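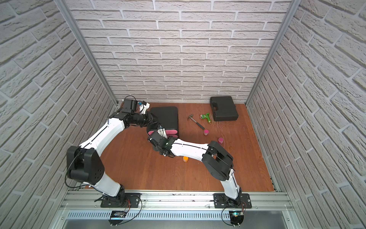
Keeping the bad frames

Ghizlane Ezzat spent most of February watching recordings that she had planned to delete. Her group at Cendska teaches pairs of robot arms to do small household jobs by having a person steer them through each job first. The recordings then go into a model that tries to do the same thing alone.

The usual practice is to clean up before training. Ezzat's group tested what happens if you clean up less. The project is called Hasier, and its first report went around the lab on 11th March.

"We had a filter that threw out anything blurry," Ezzat says. "I wrote it myself, and I was pretty happy with it. Then Aravind asked how many of the frames right before a grasp it was throwing out, and I didn't have an answer."

Aravind Devadiga went through a sample by hand. When a wrist camera gets close to things, a lot of what it records is out of focus, and those were the stretches the filter liked least. In some recordings the approach was there and the lift was there, with a hole in between. 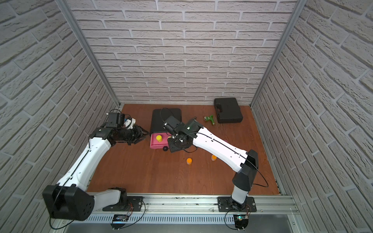 The group then trained two versions of the same model. One got the filtered recordings. The other got everything, including pauses and second tries. Both were tested on the same set of jobs, with drawers, cups and small bottles, and with other things left lying on the floor of the workspace – a hammer, a toy drill, a tool case.

The unfiltered version finished 129 more trials than the filtered one, out of 1000 each. Most of the gain came in the last few inches before contact.

"It stopped hesitating," Devadiga says. "The filtered one would come down over a cup, get close, and back off. It did that over and over. I think it had no idea what close was supposed to look like."

Ezzat is careful about how far to take this. The fixed camera was on in every trial, so the model always had a second view to lean on. When they turned that view off for a short run of 40 trials, both versions did badly and the gap between them mostly went away.

"So I wouldn't say blur is good for you," she says. "I'd say the close frames carry something, and you need another camera to make use of it." 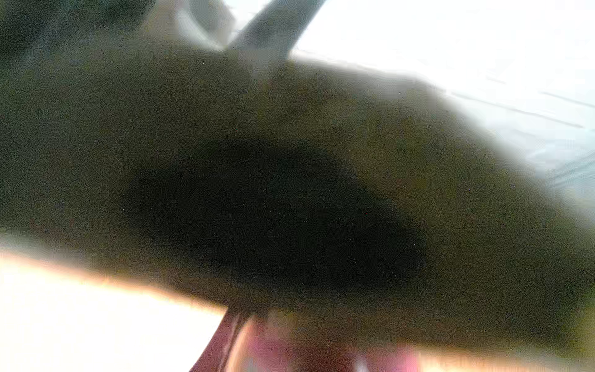 Sumathi Acharya is less sure that focus has much to do with it. She points out that the filter also cut the pauses, and that a model trained on recordings with jumps in them may simply learn to move badly. In her view the test should be run again with the blurry frames kept and the pauses taken out.

Ezzat agrees, and that run is next. It will use 3 random starting seeds for each version instead of one, which she calls the weakest part of the first report.
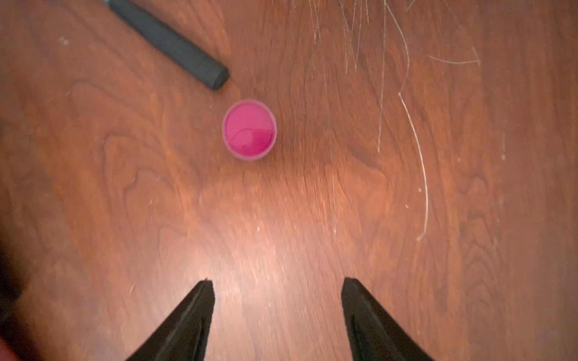
Wrist camera view of a pink cup, with the gripper fingers open.

The filter is still in the code, switched off by default. Devadiga wants it gone. Ezzat would like to keep it for finding dropped frames – "it's good at that," she says – and for now it stays.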